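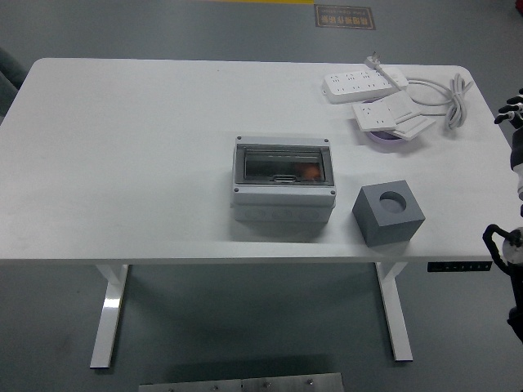
Fladcombe Makers Club, Electrical Bench List

Subject: Re: what's going in the gray box?

Hi all,

Replying up here and leaving the original at the bottom so you can see what I'm answering.

> I saw the gray enclosure with the smoky window sitting out on the white table and wondered if it's spoken for. I need something weatherproof for my garden pump timer. Also, do we really need two power strips out at once? And is the cube with the round hole part of the same project?

Okay, box first! Yes, sorry, it's spoken for. It's going to be the outdoor supply box for the Lokholm shed, and I've been fussing over the layout for weeks now. I love that hinged window (you can check on things without undoing the four corner screws, and my knees will thank me in January). I haven't touched the knockouts yet and I'd like to keep it that way until we agree on where the cables come in. My vote is two along the bottom and leave the rest alone. If you've got opinions, Tuesday is the time to bring them, before I get the step drill out.

For your pump timer, have a look at the smaller Zapata boxes on the shelf by the door. We have 9 left and they come with a gasket. Four dollars in the jar and it's yours.

The strips: the long one stays on the table for bench use and the short one with two outlets is what I'm thinking of for the shed, indoors only, mounted up on the wall well away from the mower. Please don't put either of them inside the gray box. I know it looks like there's room, but they weren't made for it and the heat has nowhere to go. And whoever coils the long cord next, nice loose loops please, no wrapping it tight around the strip!

The dark gray cube has nothing to do with the shed. It belongs with the Drarkus lamp parts, same as the round purple base, so if you're tidying, those two can go back together in the lamp bin.

One last thing on the table. The keypad under the front edge is easy to bump with a hip, so check that nothing is plugged into the wall on a short cord before you raise or lower it.

Money-wise we've spent 38 dollars on the shed so far, mostly cable glands. I still have to order conduit and I keep going back and forth on gray or white. Gray would match the box...

See you at the bench,
your shed wiring person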